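Last edited 9/9/23. Replaces the version from July, which had the wrong oil-to-wax ratio in it.

# Butcher block and wood tops: questions we keep getting

**Do I really need special "food safe" oil?**

Mostly no. Plain mineral oil from the drugstore does the job and costs a few dollars. A lot of what gets sold as board oil is the same stuff in a nicer bottle, sometimes with a little lemon scent added. If the label won't say what's in it, I'd leave it on the shelf.

**What about olive oil? My grandmother used it.**

So did mine, and her board smelled like an old frying pan. Cooking oils can go rancid in the wood. Some people swear theirs never has. I haven't smelled their counters, so I can't argue.

**How often should I oil it?**

You'll see "once a month, forever" all over the place, usually from people who sell oil. A new top wants several coats in the first weeks. After that, put a few drops of water on it. If they bead up, leave it alone. If they soak in and leave a dark spot, oil it.

**How long do I leave the oil on?**

Give it 30 minutes, then wipe off whatever is still sitting on the surface. Overnight is fine too, but I've tried both on the same counter and couldn't tell the halves apart the next day.

**Is hardwax oil worth the money?**

Maybe. Ese Oyelaran, who does most of our refinishing, likes it for desks and tables and won't put it on anything that gets chopped on. A knife goes through it like it goes through everything else, and then you have a patchy finish to fix. She used Plemska on a long worktable at the Flemden shop and it still looks decent after two years of coffee cups. I'd want to see year five before I recommended it to anybody. 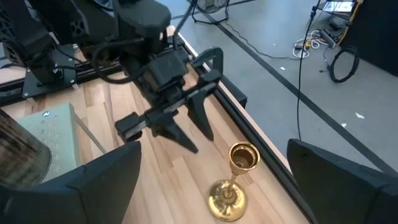
Whatever you pick, try it on the underside first. Colors on the can are printed by somebody who has never seen your wood, and a "clear" finish can turn pale maple noticeably yellow.

**My top has light and dark strips. Will oil even them out?**

No, it usually makes the difference stronger. If you want one even color, buy one even color. Stain over mixed strips tends to look muddy, and you can't easily go back.

**Does wood kill germs by itself?**

I've read that it does, and I've read that it doesn't, and both sides sounded very sure. Wash it with hot water and dish soap and dry it. Don't let an argument about bacteria talk you out of soap.

**Can I get a black ring out?**

Sometimes. Black usually means iron and water got together, like under a wet can. Oxalic acid cleaner will often lift it. Wear gloves, read the label, and rinse well. Lemon and salt, the internet's favorite, has worked for me on faint marks only.

**What grit should I sand to?**

Start at 120 if it's rough, finish at 180 or so. Going much finer on a kitchen top is a waste of an afternoon – the first wet sponge raises the grain anyway.

**It cracked at the end. Is it ruined?**

Probably not. Small end cracks often open in winter and close up again. Check how it's screwed down before you reach for glue. If the screws sit in tight round holes, the wood has no room to move. Henrik Kröger has a drawing of slotted brackets he'll send you if you ask at the Drivport counter.

**Is a lifetime warranty on a wood top worth anything?**

Read the part about moisture. The last one I went through excluded water, heat, knives and "seasonal movement," so I'm not sure what was left.

**Do you sell tops?**

No. We sand them and fix them. Offcuts are in the bin by the door at Flemden, 17 dollars each, any size, no holds.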